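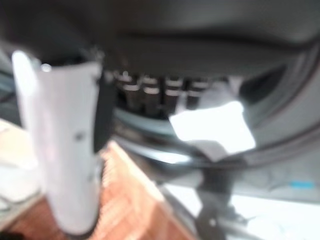
Zulkifli Lubis: Does the Carier kit ship with the wrist camera calibrated, or is that still on the buyer? The product page doesn't say.

ridwan_p: On the buyer. Jatham puts a calibration board in the box and a script on the download page. Mine took 3 passes before the error settled.

n.nugroho: Same experience. After that the laundry preset ran without edits. White cloth at the lip of a front loader is the hard case – exposure locks on the fabric and the drum goes black. Set exposure manually.

ridwan_p: Disagree. Manual exposure fails as soon as the daylight changes. Use the metering mask in the Drirari driver.

n.nugroho: The mask costs frame rate. I'd take a fixed exposure and a lamp.

Zulkifli Lubis: And the finger pads? 2000 cycles is the rated life on the sheet.

yoga.r: Rated on flat stock. Dragging over a door gasket is a different load. Replacement pads are $99 a set, too much for a wear part.

ridwan_p: Nijs pads fit with the same screws. Grip is slightly lower on thin cotton.

We use cookies to keep you signed in. Accept / Manage settings

Comments (3)

Khairul Govindasamy: Which driver version has the metering mask?

Yoga Rondonuwu: The March release.

Ningsih Nugroho: Check the cable clearance at full wrist roll before you order. It's tight inside a drum.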